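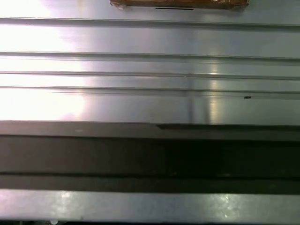

Figure 7. Grooved metal surface.

Section 7: Setting Up the Packing Station

25 September 2018
By Dzintra Kuusk

This section covers placing, leveling and checking the Trevaskis packing station before the first shift. It applies to the fixed-height model and the adjustable-height model. Steps that apply to only one model are marked. For the label printer and its software, go to Section 8.

7.1 Before you begin

Read the site sheet supplied with the station. It lists the floor area, the outlet position and the load limits agreed for your building. If the station is going to the Fullalville warehouse, use the revised sheet signed by Bevan Ngata and discard the earlier one.

You will need:
Spirit level, long pattern
Open-end wrench for the leveling feet
Tape measure
Soft cloth and mild soap
Scale test weight, 1,000 g

CAUTION: The station takes two people to lift. Do not drag it on its feet. The threads bend easily and a bent foot cannot be adjusted.

7.2 Placing the station

1. Clear the floor area shown on the site sheet and sweep it.

2. Set the station down with the operator side facing the aisle. Leave 2,000 mm of free floor behind the operator. This distance allows a pallet truck to pass while someone is working.

3. Check that the power cord reaches the wall outlet without crossing the aisle. Do not use an extension cord.

4. Turn all four feet down by hand until each one touches the floor.

NOTE: On painted floors, place the rubber pads from the accessory bag under the feet. The pads add a little height, so fit them before leveling.

7.3 Leveling

1. Place the spirit level across the work surface, left to right, close to the operator side.

2. Raise the lower side by turning its feet with the wrench. Make small turns and read the level after each one.

3. Move the level to the far side of the work surface and repeat.

4. Turn the level front to back and read it at both ends of the station.

5. Tighten the lock nut on each foot. Hold the foot still with one hand while tightening — it will turn with the nut if left free.

6. Read the level again in both directions. Tightening often shifts a foot slightly. Correct it now if the bubble has moved.

CAUTION: Do not level the station with anything on it. Load it only after the lock nuts are tight.

7.4 Setting the working height (adjustable model only)

1. Release both side clamps.

2. Raise or lower the top to suit the operator. With the arms relaxed, the elbows should be slightly above the top of the carton being packed.

3. Close both clamps and press down firmly on each corner. The top must not move.

If several people share the station, record each person's setting on the card inside the drawer. Operators should reset the height at the start of a shift, including after short cover periods.

7.5 Fitting the scale

1. Slide the Tokico scale into the bracket on the right of the station until the catch clicks.

2. Route the scale cable through the clip under the top. Leave enough slack for the scale to be lifted out for cleaning.

3. Switch the scale on and wait until the display settles at zero.

4. Place the test weight in the center of the pan. The display should read 1,000 g.

5. If it does not, remove the weight, hold down the zero key until the display blinks, and repeat step 4. A scale that fails twice goes back to the supplier with a Lalard return form.

7.6 Trial pack

Pack one carton before handing the station over.

1. Fold a medium carton, part number 267, and tape the bottom seam.

2. Fill it with any stock item and enough paper that nothing shifts when the carton is tilted.

3. Close the flaps and run one strip of tape along the top seam. Carry the tape down each end far enough to grip the side panel, and press it flat. Folds and loose edges catch on conveyor rollers.

4. Weigh the carton and write the result on the handover sheet.

5. Sign the sheet and leave it in the drawer.

7.7 Daily care

Wipe the work surface with a damp cloth and mild soap at the end of each shift, then dry it. Do not use scouring pads or solvent cleaners. Remove tape residue with a plastic scraper.

Check the lock nuts once a month, and again whenever the station has been moved. After any move, repeat 7.3 in full.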